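Wullness Studio -- walk-round checklist, ground floor and display room
September 2026
Done by: Vidar Nyberg
Next one due: November

Key: OK / FIX / WATCH / N/A. Comments under the line where there are any. Copy goes to Harahap (landlord's agents) for anything marked H.

ENTRANCE AND CORRIDOR

Front door closes on its own, latch catches -- OK
Door mat flat, no curled edges -- FIX
Back left corner lifting again. Tape is no good, it had tape last time. New mat please, the heavy rubber-backed kind.

Corridor clear to full width -- FIX
Flat-packed boxes leaning by the radiator, Stastum delivery. Moved them myself to the store but they'll be back unless someone breaks them down on the day. Also a trolley. Put trolley away.

Fire exit sign lit -- OK
Exit door opens with one push -- WATCH (H)
Opens, but stiff at the bottom. Swollen probably. Needs planing before the wet weather.

Extinguisher on bracket, pin in, needle in green -- OK
Extinguisher label in date -- OK

KITCHENETTE

Kettle and lead -- OK
Microwave clean inside -- FIX
Soup.
Fridge shuts properly -- OK
First aid box stocked -- FIX
Short on small plasters and no eye wash at all. 2 pods to be kept in there, I've ordered 6 so there's spares. Burn gel fine.
Accident book present and pen with it -- OK, pen on string now

Under-sink cupboard -- WATCH (H)
Damp patch on the base board, same place as before. Put a dry cloth under the trap, will look again. If the cloth is wet it's the trap, if it isn't I dont know.

STORE

Shelves fixed to wall -- OK
Heavy things low down -- FIX
Box of glass vases on the top shelf. Whoever put it there is taller than me. Now on the floor under the bottom shelf, label facing out.

Steps: feet on, no wobble, locking bar working -- OK
Steps put back after use -- mostly
Dried and artificial stock kept apart from heater -- OK
Leave the gap in front of the heater. Nothing in it, not even for an hour.

Artificial stems in lidded crates -- WATCH
Lids off two crates. Dust gets in and then we spend a morning with a paintbrush getting it out of the ferns again. Wullness label on every crate please, the plain ones get mixed up with the Vetadov samples which have to go back.

Flame retardant paperwork for artificials -- FIX
Have it for the big order. Nothing for the mixed bunches. Asked Vetadov for the certificate, no answer yet. Until it comes the mixed bunches don't go near any lamp or the heater, and they don't go out to customers with venues who ask for paperwork. Which is nearly all of them.

Cutters and wire snips sheathed -- FIX
One pair open in the drawer, points up. Found with thumb. Not in the accident book, it was nothing, but it should be in the accident book so I've put it in.

DISPLAY ROOM

Floor dry, no leaves or wire ends -- OK
Sweep again last thing though, the cut wire ends are the ones that go through a shoe.

Cables taped or along the wall -- OK
Tables locked at the legs -- OK

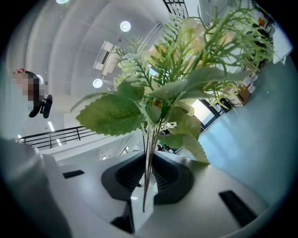 Artificial greenery, stems and fixings -- WATCH
Check each bunch before it goes up: wire ends turned in, no loose bits, no leaf coming away from its stalk. Tug test on the stems, a gentle one. Broad toothed leaves are the ones to look at first, they catch on sleeves and pull, then the feathery ferny bits, then the thin spiky sprigs, and don't miss the pale cream flowery bits tucked in the middle as those drop off and get trodden on. Hold by the stems low down, all pinched together, so the top can fan out and you can see what's loose. Any bunch that sheds goes in the mending tray and not back in the crate.

Ceiling lights working -- OK
Ceiling vent, slats clear -- WATCH (H)
Get the steps out and wipe the slats before November, heating goes on then and whatever is up there comes down on the stock. Ask Harahap when the filter was last changed. They said they'd look it up. That was the last walk-round.

Hanging things from the ceiling -- NOT ALLOWED, still
No hooks, no fishing line, nothing tied to the vent or tucked round the lights. If you want height use the floor stands. Weight bag on every stand, no exceptions for small ones.

Windows open and close, restrictors on -- OK
Blind cords tied up on cleats -- OK

OUTSIDE / BINS

Bin lids shut, nothing against the wall -- FIX
Cardboard against the wall. See corridor.
Yard light on sensor -- OK
Step edge painted -- WATCH, wearing thin in the middle

SPENDING

Mat, plasters, eye wash, snip sheaths, paint for the step. Should come in under 200 with the mat being most of it. Receipts in the tin please, not in coat pockets.

TO DO, in order
Exit door -- chase Harahap first
Vetadov certificate
Mat
Vent slats and filter date
Sink cupboard, look at cloth in 30 days or sooner if anyone smells it
Crate lids and labels
Step paint, dry day needed

Took longer than planned, didn't get to the upstairs landing. Will do landing seperately and staple it to this.

V. Nyberg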